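Toast

Toast is bread that has been browned by dry heat, and I've been keeping this page on it for longer than I'd like to admit. It started as a short entry and it keeps growing (people send me things!), so forgive the parts that wander. Last big tidy-up: August 27, 2018.

What happens to the bread

The browning comes from what cooks call the Maillard reaction, where sugars and proteins in the bread get hot enough to turn into a whole crowd of new flavors. The surface has to dry out before any of that gets going, and so a very fresh, damp loaf takes its time and then seems to burn all at once. Bread that's a day or two old does much better. I keep mine in a paper bag for exactly this purpose, and yes, my family thinks it's stale, and yes, they eat the toast.

A bit of history

People were toasting bread long before anybody plugged anything in. You held it to the fire on a fork, or leaned it on a hot stone, or set it in a wire rack by the hearth. The word comes by way of Old French from a Latin verb for scorching or parching, which sounds about right for my early attempts. Pieces of spiced toast used to be dropped into wine, and the usual story is that this is how we got "a toast" for raising a glass.

Electric toasters turned up around the turn of the twentieth century. The first ones did a single side at a time and you had to stand there and watch. The pop-up kind with a timer came along in the 1920s for home kitchens, and sliced bread was sold widely by the end of that decade, so the two sort of grew up together.

The two-slice toaster

The ordinary two-slice model hasn't changed all that much: slots on top, a lever to send the bread down, a dial for how dark you want it. On many simple ones that dial is really setting the time, which is why the second round can come out darker than the first if you leave the dial alone. The insides are already warm!

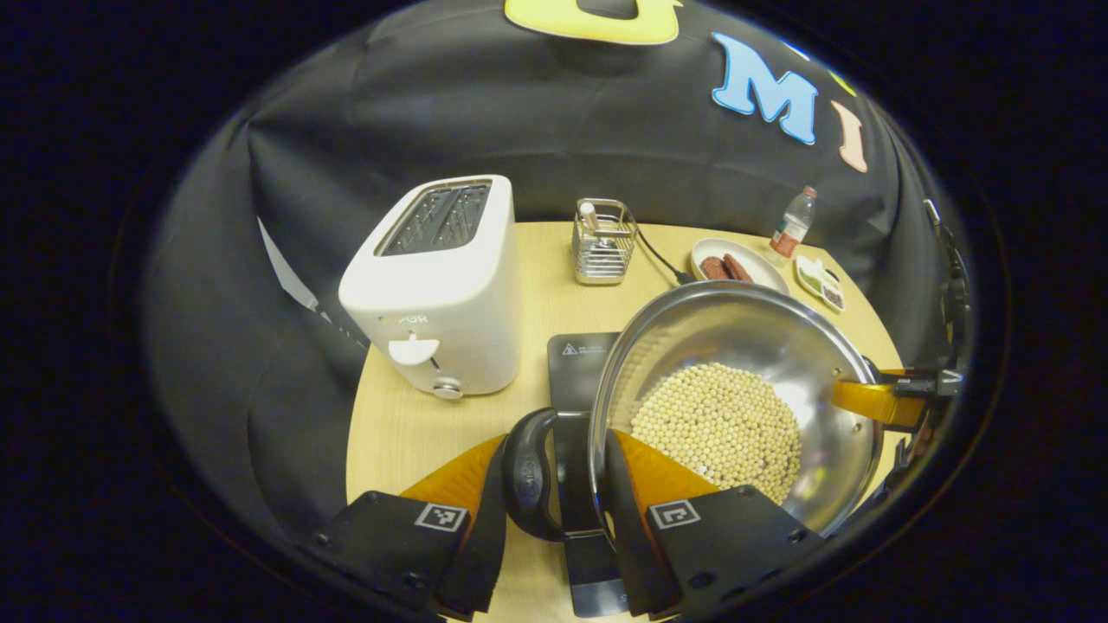 Lecomte wrote in to say that I'm wrong to blame the second round on the toaster, and that half the trouble is people swapping to the thin end of the loaf without thinking. Fair enough, I do that. I still turn the dial down a notch, though, and I'd tell anyone else to do the same.

Regional habits

In Larside, where I grew up, toast meant white bread, butter right to the corners, and cinnamon sugar if you were home sick. Over in Nudmont they like it nearly black and scrape it with a knife (the noise is awful). The Prorncombe bakery sells a seeded loaf that toasts beautifully, 800 grams, and I've yet to get one home with both ends still on it.

Cold toast has its fans too, mostly people who like their butter to sit on top in a proper layer. I'm not one of them, but I've put it in for completeness.

See also: breadcrumbs, French toast, rusks, grilled cheese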